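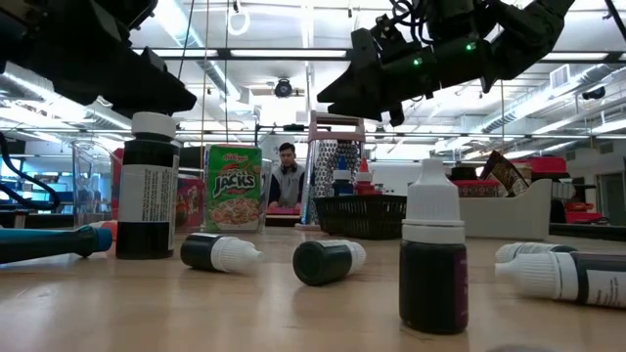 4. Loading Your Pantry into the Prutska Label Printer

November
By the Drumthorpe manuals desk

You have the printer plugged in and the paper roll seated, so now comes the fun part! This section takes you from a blank item list to your first strip of finished labels. Set aside an evening if your kitchen is a full one.

Before you start
The printer holds 2,975 item names in memory. A fresh roll gives you 133 standard labels, or fewer if you use the wide size for flour bins and cereal tubs.

1. Hold down the green key until the screen says READY.
2. Press MENU, then choose NEW LIST. Give the list a short name, such as SPICES or BAKING. You can change it later.
3. Type the first item and press SAVE. The cursor drops to the next line and you can keep right on typing.
4. Add a "use by" month with the calendar key. Skip this for things like salt and the field stays blank on the label.

NOTE: Names longer than two lines shrink to fit. If the text looks too small, shorten it ("gr. cumin" reads very well from arm's length).

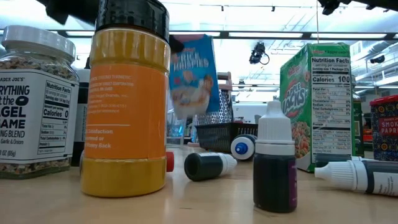

5. Press PREVIEW and scroll through the whole list. Fix spelling now, while it costs you no paper.
6. Choose PRINT ALL. Let the strip feed out freely into the tray and do not pull on it.

CAUTION: The print head gets hot during long runs. Keep the lid shut until the fan stops.

Putting the labels on

Wipe each container with a dry cloth and peel the backing from the short end. Smooth the label down from the middle outward. On curved jars, press for a few seconds longer at both sides, and leave the label alone overnight before you wash anything.
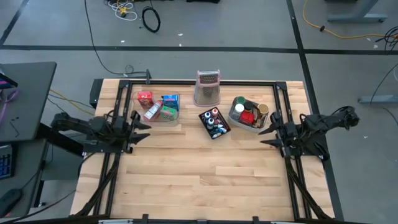

Group containers by shelf before you stick anything down, and do one shelf at a time. We love working this way because you catch doubles right off (three jars of paprika, hello!). Any clear surface will do, whether that's a counter or a butcher-block table. Line things up in a single row, four items or so, and keep your labels in the same order as the row. Then put that batch away and bring out the next.

Saving your list

Press MENU, then BACKUP, with the Leblanc memory card in the side slot. Wait for two beeps before taking the card out. If you hear one long beep instead, the card is full or locked; slide the tab up and try again.

Error 126 means the roll has run out. Load a new one and printing picks up at the label where it stopped. For paper jams, go to section 5.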